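Chapter 6
Light Where You Work

I used to think a room was either lit or it wasn't. You flipped the switch by the door, the ceiling fixture came on, and that was that. Then I moved into a back bedroom on Iturra Street with one 60 watt bulb overhead and tried to sew on a button at night. My own head threw a shadow right across the needle!

So this chapter is about task lighting, the kind you point at the thing you're doing. We did general lighting in Chapter 5 (go back and look at the part on bounce if it's fuzzy), and I'll lean on it here and there.

Start with distance, because it matters more than people expect. Pull a small lamp from 20 inches away to 10 and the light on your work gets about four times stronger, with the same bulb. That's why I'd take a cheap lamp with a neck that bends over a handsome one that stands stiff in the corner. My first was a Dretora clip-on from a yard sale, ugly as anything, and I did a whole winter of mending under it.

Then there's the side the light comes from. If you write with your right hand, put the lamp on your left - otherwise you spend the evening chasing the shadow of your own fingers. Lefties, swap it. 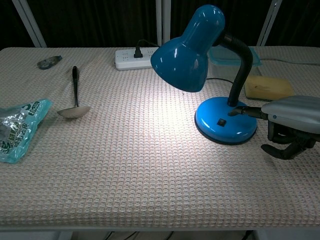
The surface underneath counts too. A pale cloth throws a lot of light back up, and close under a strong lamp it can go so white in the middle that your eyes get tired while the edges of the table look dim. A darker mat helps, or you can raise the shade a little and let the pool spread out. Try both before you go shopping for a new bulb.

And please think about the cord before you settle on a spot. I like mine running off the back of the table, with the power strip where I can reach it and never where I'd set down a cup of tea.

In Section 6.1 we'll measure the light on your own table, so bring a lamp, a sheet of white paper and a tape measure.

Drosuveck Home Skills Series - Copyright Bresen Press - Contact - Back to top
Last updated 10 April 2026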